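Print this article | E-mail to a friend

The arm did what it was told. The trouble was that it hadn't been told everything.

Delali Dogbe's team at Griken had been teaching a home robot to clear a table after a meal. By September it had finished 383 runs without hurting anyone. In the next one it closed its gripper, lifted, and swung left with 6 pounds more force than the limit allowed. It stopped 7 inches from Tayla Costigan, who was standing by with the stop button.

"I pressed it, and the arm kept going for a moment," Costigan says. "That moment is what we had to explain." 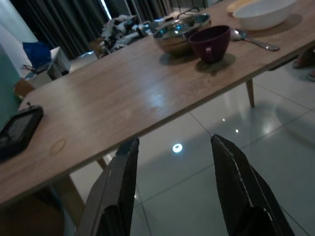 The logs pointed to the force sensor. After a software update, the sensor reset itself each time the gripper opened, and for 200 milliseconds it reported zero. The controller took zero to mean the gripper was touching nothing, so it sped up. The stop signal waited in the same queue as the sensor readings – a design choice made two years earlier to save on wiring.

Kwesi Kyei, who wrote the first version of the controller, doesn't defend it. "A stop should never wait in line," he says.

Griken pulled the arm from home trials and sent the logs to Condell, an outside testing firm. Ohemaa Korletey ran the review there. Her report asked for a stop circuit wired straight to the motors, and for a missing reading to be treated as a fault. Both changes are now in place.

Costigan still works beside the arm. She stands a step farther back, and the speed limit stays at half until Condell signs off on the new circuit.

Last updated in November

We use cookies to improve your visit. By continuing to read, you accept our cookie policy.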